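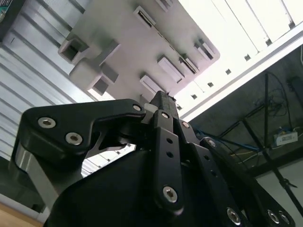 Perry by the glass, and other things we said we'd never do

Regulars at Lutura will remember our position on perry, because we used to explain it at length to people who had only asked where the toilets were. Our position was that perry came in a small bottle with a deer on it, was drunk by aunts, and had no business on a list that people had spent money and several wet trade tastings putting together. We held this view for years without tasting any.

From the beginning of August there are 3 perries on the list, all of them by the glass, and one is on the list twice as we couldn't agree which section it belonged in.

The trouble started with a case from Ternmont, sent to us by mistake in place of the dry cider we'd ordered for the pork. We rang to complain. They were very nice about it and said they'd collect it when the van was next down our way, which in Ternmont terms can mean anything up to the following harvest. The case sat under the stairs. Then there was a slow evening, and a corkscrew, and the perry had a crown cap so we didn't even need the corkscrew.

What came out was dry, pale, faintly bitter at the back and fizzy in a half-hearted way, like a good wine that had been told to cheer up. It smelled of pear skin more than pear. We had it with the crab toast and then with the chips, and then rang Ternmont again to say they needn't bother with the van.

For anyone who skipped this bit of their education, as we did: perry pears aren't eating pears. They're small and hard and if you bite one your whole face tries to leave through your ears. The tannin and the acid that make them so horrible off the tree are what you want in the glass. The trees take an age to crop properly and then go on for generations, so whoever plants an orchard is mostly doing it for strangers. The fruit ripens when it feels like it, and some varieties go from rock to brown mush over a long weekend. Why anybody bothers is a fair question and we'd like to thank them for not asking it.

So, the list.

Ternmont Dry is the one that started it. Still our favourite with anything out of the fryer, and with the crab toast while crab lasts. It throws a bit of sediment, so the last inch of the bottle is cloudy. We pour that inch for ourselves, or for you if you ask before we've got to it.

Ternmont Keeved is the sweeter of the two. Keeving is a way of slowing the fermentation right down so that some of the pear's own sugar is left behind at the end, and it goes wrong a lot, and they are quite cheerful about how often. Try it with blue cheese. We also like it with the almond tart, although the kitchen says the almond tart doesn't need help.

Plaltgate Hill Reserve is the serious one, made in the style of champagne by people who would like you to know it has spent a long time on its lees. It comes in a heavy bottle with a wired cork and a label you'd be happy to be seen with. This is the one that's on the list twice, once under sparkling and once under perry. The price is the same in both places. We've checked.

All are poured in ordinary white wine glasses. We did look at special ones. There's a shape, apparently, and we were sent a brochure. 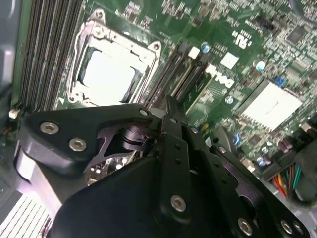
Isn't it just pear cider, asked a reply to our last newsletter, and could we please stop being precious about it. We could certainly try. The short answer is that the drinks sold as pear cider are often made from concentrate, sometimes with eating pears and sometimes with apples along for the ride, and there's nothing wrong with one of those over ice in a garden. Perry in the old sense is made from perry pears, pressed fresh, and it tastes different enough that we think the word is worth keeping. The same reply went on to say that the sender's grandmother drank it with gammon. Gammon is a very good idea and we've put it on the lunch menu.

A second question, which has come up at the bar more than once, is whether perry does what your grandfather said it did. Pears contain sorbitol, which the yeast leaves alone, and sorbitol is well known for moving things along. A glass or two with dinner has given none of us any trouble. We'd go steady beyond that if you've a train to catch.

As to what's gone to make room: the Nasution orange wine is off the list, after a run in which we sold very little of it and talked about it a great deal. If you were the customer who loved it, there are 2 bottles left behind the bar with your name on them in spirit. The second rosé has gone too. It was the same as the first rosé but with a nicer label.

We're putting on a perry supper at the end of the month, four courses and all the perries, at the long tables upstairs. It's £84 for two people, service included, and we'll need 10 more bookings before we can tell the kitchen to stop asking. Vegetarians are well looked after. Vegans should let us know early, owing to the quantity of cheese. Doors at half past six, sitting down at seven, and the keeved comes out with the pudding whatever the kitchen says.

Book by replying to this email or at the bar. The phone is being repaired.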